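Ustberg open day, December 11, 2018

I had been wanting to get inside the old paper mill at Ustberg ever since we moved to the valley, and this year I finally managed it! They open the doors one day in December, the whole place, upstairs and down, and if you like old buildings, big noisy machines or the smell of wet pulp, put it on your list right now.

We took the early bus from Gesik (47 minutes, and the heater worked, so no complaints) and walked up from the bridge. The line already went past the gate. They let in 300 people over the day and our tickets were numbers 204 and 205, which put us in the group after lunch – plenty of time for the yard, where the rag sheds have been turned into stalls and you can get a bowl of pea soup with more ham in it than peas.

Our guide was Thanakorn Kamolrat, who came to Ustberg as an apprentice and now runs the sheet-forming room. He let us stand right next to the vat while he dipped the mold, gave it that quick shake forward and sideways, and turned out a sheet on the felt. Then it was our turn. My first one had a hole I could put a thumb through. The second was lumpy but it held together, and I was ridiculously proud of it (it's drying between two dictionaries as I write).

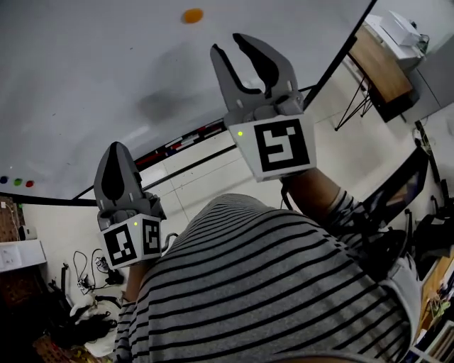

Striped sleeves and a gripper in each hand, one open and one closed.

After the vat room we climbed to the drying loft, and that was my favorite part of the day. Long rows of ropes under the roof, shutters all down both sides that they open and close by hand according to the weather, and sheets hanging over the ropes like laundry. It was freezing up there and I could have stayed an hour. Thanakorn showed us how to tell a good sheet by the sound when you flick the corner – a proper crisp rattle – and let everybody try.

The shop is down by the wheel pit. I bought a pack of the cream writing paper they call Busta, and a smaller pack of Taipe, a thin gray paper with bits of straw in it that takes ink beautifully. They only take cash, so bring some.

Wear shoes you don't mind getting splashed, and a warm sweater for the loft. The last bus back to Gesik leaves from the lower stop, by the bridge, and we had to run for it.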